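Minutes, Mistau whole-body manipulation group
12th September

In the chair: Sang-wook Hong. Notes taken by the student desk.

1. Last meeting's notes
Accepted with one fix. The August run used the Fidska hand controller throughout, so the line about a mid-run switch comes out.

2. Results from the drawer-and-bottle task
Sang-wook opened with the numbers, and they got a real cheer. The training set now stands at 925 teleoperated episodes. After cleaning, 730 of those went into the new policy, which we are calling Patico. We ran 426 evaluation trials on bottles and drawers, and the gain over the old baseline is big enough that we reran the scoring script before believing it. Same answer both times!

What changed is the order of learning. The old policy learned the drawer and the bottle as one long motion and tended to fall apart in the middle. Patico predicts the contact point first and the arm path second, and it gets to look again between the two. Most of the gain shows up in the reaches near the drawer edge, where the head view matters most.

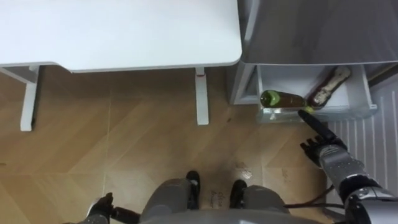
Head camera view: right hand at the drawer front, two bottles lying inside.

Discussion went on for a while (happily). One question was whether the policy cares which way a bottle lies. The training episodes lean toward bottles lying straight across, and diagonal ones are thin in the data. Agreed that the next collection round should mix this up a lot more.

Another question was about reflections on the drawer front and whether the contact predictor is fooled by them. We don't know yet. Sang-wook would love to see heat maps of the predicted contact points and will make a batch.

3. Side camera and scoring

The head view is great for the policy and poor for scoring, so every trial is also scored from the fixed camera. Two people scored the same set without talking to each other and agreed on nearly all of it. The disagreements were mostly about what counts as "placed." 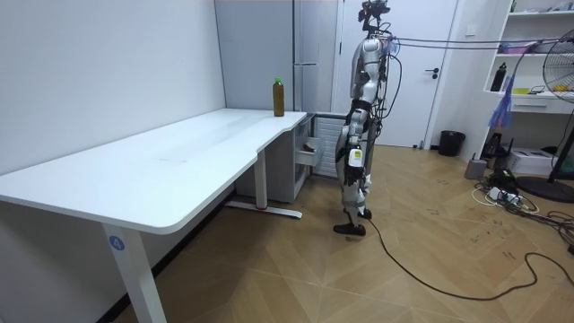

The scoring rule for placement was rewritten after a good argument. Until now a bottle only had to be on the desk at the end of the trial, which let a few lucky ones through. The new rule asks for three things: bottle upright, clear of the hand, hand at rest. The side view makes this easy to judge, with the green-capped bottle standing near the back right corner of the desktop and the near hand hanging down at hip height. Leaving the drawer partly open, as it is there, does not count against a placement, and closing it will be scored as its own step. All old trials get rescored under the new rule before any number leaves this room.

4. Carrying and balance
This was the part people had been waiting for. Nam, our balance layer, used to treat the arms as a disturbance to be fought off. It now gets the planned arm path ahead of time and shifts the body's weight to suit. The ankle torque plots are so much calmer that someone asked if the axes were wrong. They were not.

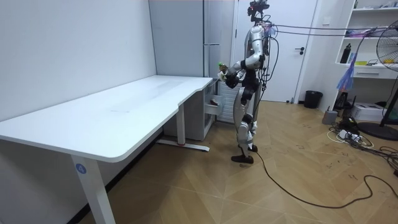 Fixed camera: green-capped bottle held at chest height, both arms forward.

Grip force during the carry is still set by hand, and we would like it learned. There is a simple version to try first, using finger current only, and it could be running in a matter of days. Tether drag was raised as well. Nam has no model of the cables pulling on the upper body, and it may be soaking up some of that as a constant lean. Worth a short test with the body standing still.

5. Write-up
Draft of the method section is in the shared folder. Please comment on the ablation table first, it is the weakest part. The failure examples stay in the main text.

6. Actions
- Contact heat maps: Sang-wook
- Rescore under the new placement rule: both scorers
- Plan for more varied bottle poses: data team
- Standing test for tether drag: balance team
- Finger current baseline: open, tell Sang-wook if you want it

Comments (4)

gripnotes: Love that you rescored everything. Will the old scores be posted next to the new ones?

Sang-wook Hong: Yes, both columns, same table.

m_torque: Giving the balance layer the arm path early made a huge difference for us too. How far ahead does Nam look?

lowfriction: I'd take the finger current job if it's still open.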